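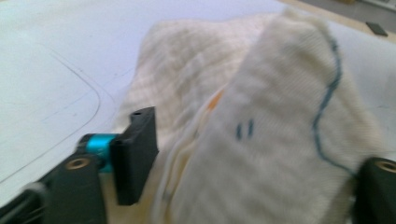 How often does a roadside gully need emptying if it is to cope with the autumn leaves? Once in September is enough for most of the streets we looked at, though those under mature limes and planes need a second visit before the clocks go back.

4.2 Leaf fall and the emptying round

We came to this part of the work with a good deal of help from the people who do it every day, and we should like to thank the Tillow crews for their patience, particularly on the early starts. The district of Tillow kept its gullies on a fixed yearly round for as long as the present supervisors can remember, beginning at the depot and working outwards, so that the Demen side of town was always reached last. Demen also happens to have the oldest trees and the flattest roads. The supervisors had suspected for years that the order of the round mattered as much as the number of visits, and it is a pleasure to report that the records bear them out.

Our sample covers 634 gullies on 22 streets. At each visit the crew wrote down the depth of silt, whether leaves were lying over the grating, and whether water was standing in the road when they arrived. The depth readings were taken with a marked rod and are, we think, good to a couple of fingers' width. Kotian checked a portion of them himself and found the crews a little generous on the shallow pots and very steady on the deep ones. Readings from Salian Road were left out of the totals, as the carriageway was being relaid and several gratings had been covered over with boards. 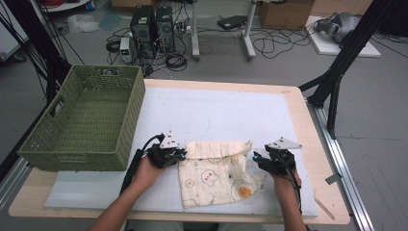 Leaves behave differently from silt once they are in the system, and it took us longer than it should have done to treat them separately. Silt settles in the pot and stays there until the tanker comes, whereas leaves float, mat together and are drawn towards the outlet in the first heavy rain. On the steeper streets the district has fitted lift-out baskets beneath the gratings to hold them back. The principle is a very homely one: an open container with a slatted, lattice-like weave, much like the olive-green one in Figure 2, will let water away through its sides and floor while keeping back anything broad and flat. The trouble is that a wet leaf lies snugly against a lattice, and once the floor is covered the basket drains only through what is left of its sides. Crews told us they could tell a full one from the pavement by the sound of it – a slow, rather throaty trickle – and we came to trust this.

Nearly all the standing water recorded in the second half of the season was on streets where the baskets had been left in from one round to the next. Kurian has suggested that the basket streets be given a short round of their own, using the small Skitano van, which can stop without closing a lane. We take up the cost of this in section 5.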